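Search this site Go

Faletora household trial: progress report to Remico, December

The grant question was whether a two-armed machine can take over the putting-away of laundry in an ordinary home. Our short reply at this stage is partly. It can do pieces of the job with a person close by, and it cannot yet be left alone with a full load.

Work since the last report has been on shirts and hangers. Picking a single garment out of a mixed heap is still the weakest step, and white on white is the worst case.

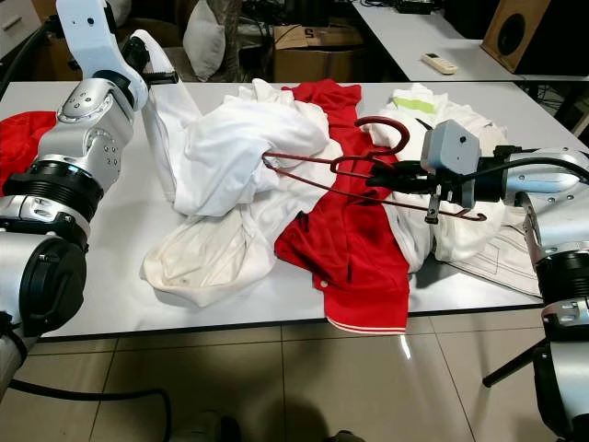
We logged 353 attempts at Datorcombe. Getting hold of the hanger is now reliable. Getting it into the neck of a shirt is not, and most stoppages happen there — the cloth slides, or the second arm takes hold of a sleeve instead of the collar.

Thin shirts sag between the grippers and have to be regrasped, sometimes more than once. Denim holds its shape better and gives less trouble.
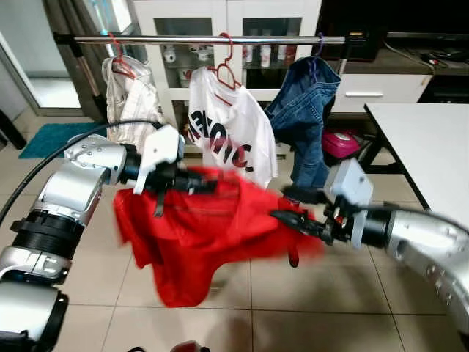
Spending is within budget. We have used 4000 euros on replacement fingers and cabling from Nedelcu, and expect no further parts costs before spring. The remaining 3 work packages are unchanged, though the sock-pairing task will start a month late.

For the next period we propose a fixed run of 100 garments, no resets allowed, so that the figures can be compared with a person doing the same load.

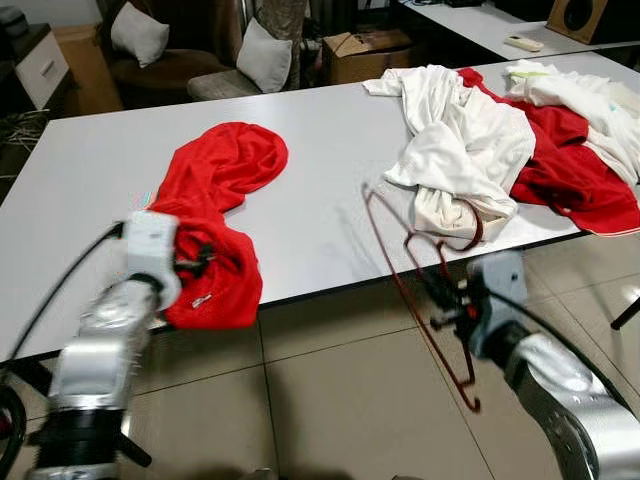

Godelieve Aerts asked that the comparison also count the time someone spends standing by, as a household would notice that before it noticed speed. We have added this to the plan.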